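Did a goat really discover coffee?

You may have heard the story. A goatherd saw his goats dancing after they ate some red berries, so he tried a few himself.

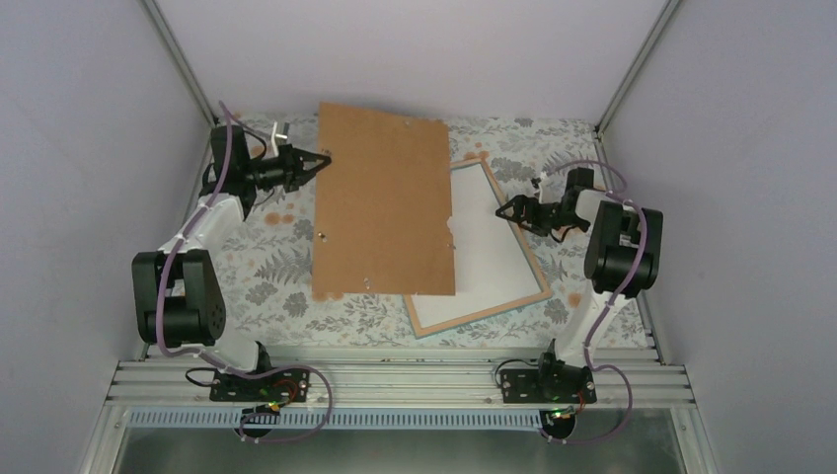
It's a good story, but should we believe it? The goats were meant to have danced more than 1,000 years ago. The oldest copy we know of was written down in the 1600s - a very long wait for such big news!

Coffee plants do grow wild in Ethiopia, so that bit fits. The dancing I'm less sure about. Ask who saw it, and who wrote it down.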